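In Defense of the Plain Wood Floor
11/22/25

When we moved to Grandham, the first thing everyone told us was to cover the floors. The house had 900 square feet of old planks, scuffed and a little uneven by the back door, and every neighbor who came in with a casserole looked down and said something kind about carpet. We thanked them, ate very well that month, and left the floors alone.

I have been thinking about that again because my town is about to vote on what to put down in the Gisbridge reading room, and the favorite seems to be gray vinyl. I understand the case for it. It mops up easily, it's cheap, and it looks the same in every corner. That last part is what bothers me! A room where people sit for whole afternoons ought to give their eyes something to wander over, and a knot in a board does that job better than most of the posters we hang.

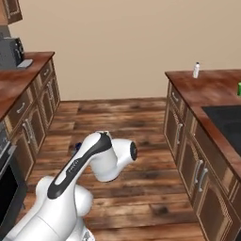
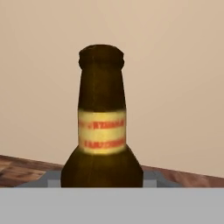 Reddish-brown planks in the first view, brown glass in the second.

My grandmother's kitchen in Romholm had boards like that, and she washed them on her knees with a bar of yellow soap until she was well past the age when anybody should. I'm not asking for that kind of devotion. A wood floor will put up with a good deal of neglect — mine certainly has — and when it finally looks tired you can sand it and start over. Our planks are going on 50 years old and have been sanded 2 times, once by people who knew what they were doing and once by me.

Yes, wood costs more on the day you buy it. It creaks, too, and I know some folks at the Ruiz-Ortega branch complained all last January about the noise near the front desk. I happen to like a creak. It tells you somebody is coming, and it gives you a second to put down your book and look friendly.

So I'll be voting for the boards, and I hope a few of you will come along with me. If the vinyl wins, I'll still be there most afternoons, in the chair by the radiator, and I promise to keep my grumbling down to a whisper.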